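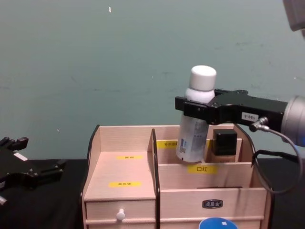
Chapter 4
What a Tidy Desk Can and Cannot Tell You

Most books on office work open their chapter on tidiness with a promise. Clear your desk, they say, and your mind will follow. This chapter makes no such promise, and you should be wary of any that does.

The claim is old and it has been sold hard. Trays, racks and drawer dividers have long come with talk of hours saved, and the people who supply the talk tend to be the people who supply the trays. When you read that a clear desk makes a quicker worker, ask who did the timing, what the work was, and whether anybody went back a month later.

Take the case used in the exercises for this chapter. Filletti, a small insurance broker in Jirndale, brought in a clear-desk rule one March. The office had 31 staff. Each was given an organiser and told to leave nothing loose at the end of the day. The manager, Vivek Vashisht, reported afterwards that staff were saving 40 minutes a week each. The figure went into the firm's newsletter and from there into at least one training course.

It came from a form. Staff were asked to guess how much time they had saved, and the form was handed out by the manager who had thought up the rule. Ghazala Paracha, who looked after claims, kept her own log over the same weeks and found that she closed as many files as before. She did lose her temper less often when hunting for a stapler. That may be worth having, but it wasn't what the newsletter said.

None of this shows that tidying is a waste of time. One log kept by one clerk is thin evidence too, and she had never liked the rule. A shared desk is a different matter from a private one, and a firm that mislays signed papers has a real problem which a few labelled trays may well solve. The trouble starts when a modest gain in one office is passed off as a law for all of them.

In section 4.1 we look at how time savings are measured, and how often they are merely asked about. Section 4.2 deals with storage costs, including the 900 box files that Filletti went on paying to keep. Before you read on, write down what is on your own desk and when you last used each thing. Keep the list, as you will need it for Exercise 3.

Shares: 31 | Comments: 0
Contact | Copyright Stustonico | Back to top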